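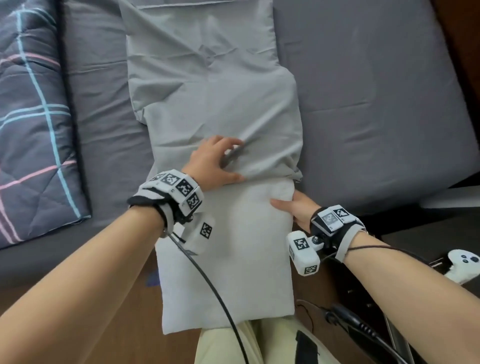

Why my segmenter stops halfway through the pillowcase

For two weeks I have been writing a tool that cuts long recordings of housework into short steps. I call it Jendis. It reads the wrist poses, which come from the square markers, and looks for moments where both hands slow down together. There it puts a boundary.

With folding towels this works well. With pillowcases it does not. One hand presses the grey cloth, the other holds the white end of the pillow, and both are nearly still while the work goes on. Jendis thinks the step is finished. On my test set of 36 recordings it made 211 boundaries, and I had marked 155 by hand.

My first idea was to raise the minimum pause. This removed false cuts, but also good ones, so I put the old value back.

Now I try something different. The hand positions go through a small filter, and then I compare the distance between the two wrists before and after the pause. If the distance continues to change in the same direction, the two pieces are joined again. It is 11 lines of Python and I am a little ashamed that I did not start with it.

There is still a problem with hidden markers. When a wrist turns, the pose can jump to a wrong solution for a few samples - the filter then believes the hand has moved very fast. I will reject these jumps before the filter and run everything again tonight. The old branch stays in the repository under the name Edby, if somebody wants to compare.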